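Speaker notes, Vornthorpe home workshop talk
Gergely Dobos, 2022-03-04
Curtains next to wood: color, hems, sound
(water. clicker. fabric swatches are in the blue bag NOT the suitcase)

START
Hi, thanks for coming, know it's early. Who has a curtain at home they hate? Wait for hands.
I hang curtains for a living. Mostly apartments, some small offices. Clestley is me plus one van.
Say what we cover: picking a dark fabric, where it meets the furniture, the sound thing. Questions any time, just shout.

WHY DARK
People come in asking for white. White is fine. White next to a wood desk or shelf goes yellow-ish by evening though, lamp bounces off the wood and the fabric picks it up.
Dark gray stays put. Looks the same at noon and at nine at night, or close enough.
Story: the Rondomow job. Long room, one wall of curtain, client wanted cream. Hung a cream panel and a charcoal panel side by side for a week. They kept the charcoal. Don't tell the long version, ran over last time.
Downside, say it plainly: lint. Dark shows lint and cat. Pass the lint roller around, gets a laugh.

Swatches out now. Start left side of the room. Tell them to hold it up, don't look at it flat on their lap. Flat fabric lies to you. Put it upright next to the wood you've got at home, or a cabinet door if it comes off easy.

WHERE FABRIC MEETS WOOD
This is the part I care about so slow down here.
Everybody thinks about the window. Then the curtain goes up and what your eye goes to is the line where the cloth stops and the wood starts. Desk edge, shelf, floor, whatever.
Change slide, let them look before talking.

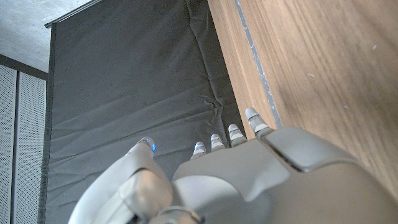 Dark gray curtain and wood, look at where the two meet.

Ask: what would you do with that line? Take two or three answers.
My answer. Gray and wood get along becuase one is cool and one is warm. You don't have to match anything. Two browns that nearly match look like a mistake. Gray beside brown looks like you meant it.
Then lengths, go quick:
- curtain behind a desk or table: let it go well below the top, never end it right at the edge
- curtain to a wood floor: half an inch off. Or let it just touch. Puddling is for people with staff
- curtain beside a shelf: leave a hand's width so the stack has somewhere to go when it's open
Stack = the bunched up part. Explain that, forgot last time and a lady had to ask.

HEMS
Hold up the two samples. Single hem, double hem. Double hangs straighter, costs more cloth.
Wash BEFORE you hem. Say it twice. Cotton blends shrink, I've had to redo a full set on my own dime.
Wood can snag the cloth too. Run an old nylon stocking over the edge, if it catches, the curtain will catch. Sand it, bit of wax, done.

SOUND
Clap. Clap again with the fabric up (ask someone in front row to help hold).
Hard wood surfaces throw sound back. Heavy curtain takes the edge off. Doesn't soundproof, don't let anyone sell you that. For calls and such it helps a lot.
Fullness: twice the track width for sound. Rondomow track was 242 inches so work it out, that's a lot of cloth. Whole job came to $2,003 with the track, and yes people will ask so just put it on the board.

TRACK OR ROD
Short. Track for long walls, rod for windows. I use the Memon track, the ceiling kind. Six screws in a short run, more in a long one, find the joists.
Somebody will ask about tension rods. Fine for a closet. Not with heavy cloth.

IF TIME
Steaming on the hook vs ironing. Steam. Top down, don't press the cloth against the wood while its damp, finish can mark.

END
Leftover swatches are free, take them. Sign up sheet for the hemming class in April is by the door, room 601 same as today.
Get the lint roller back.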